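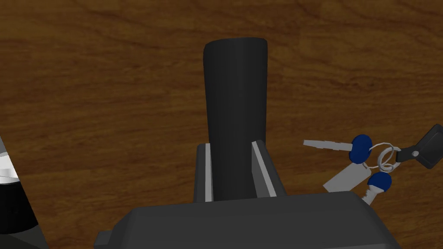
Reddish-brown wood grain, with darker bands and lighter amber patches.

How to oil a wooden table top
By Chae-won Yeom
Updated Nov 6, 2020

An oiled top needs a fresh coat once or twice a year. I do mine in March and again before the heating goes on. The work itself takes an afternoon, but the table will be out of use until the next day, so plan your meals around it.

What you need

Hardwax oil or plain Danish oil
Sandpaper in 120, 180 and 240 grit
A sanding block
Lint-free cotton cloths
White spirit
Nitrile gloves

Check the finish first

Put a few drops of water on the surface and wait ten minutes. If they soak in and leave a dark mark, the wood is bare or the old oil has worn off. If they sit in beads, there is still a working finish. A varnished top has to be stripped before oil will take, and that is a separate job.

Clean and sand

Wipe the table with a damp cloth and a little washing-up liquid, then let it dry fully. Rub off any wax with white spirit. Open a window while you do this.

Start with 120 grit only if there are rings or scratches. Otherwise go straight to 180. Sand along the grain with even pressure, and finish with 240. Go easy on the corners and edges – they wear through quickly, and on a veneered table you can go down to the layer underneath in a few strokes.

Vacuum the dust, then wipe with a cloth dampened with white spirit. Leave it until the smell has gone.

Put the oil on

Stir the tin well. Pour a small pool in the middle of the table and spread it thinly with a cloth, working along the grain. My table is 95 cm wide and I do it in two halves.

Leave the oil for 15 minutes, or whatever the tin says. Dry patches may show where the wood has drunk it up. Add a little more to those, then wipe off everything left on the surface with a clean cloth. Oil that stays behind turns sticky and is a nuisance to remove.

Wait at least 6 hours before the second coat, longer in a cold room. Two coats are enough for a table already oiled in the past. Bare wood usually wants three.

Get rid of the cloths safely

Oily cloths can heat up and catch fire on their own. Lay them flat outdoors until they are stiff and dry, or soak them in water and seal them in a metal tin. Never leave them in a heap.

Afterwards

Keep the table clear overnight. Use coasters and mop up spills for the first week while the oil hardens.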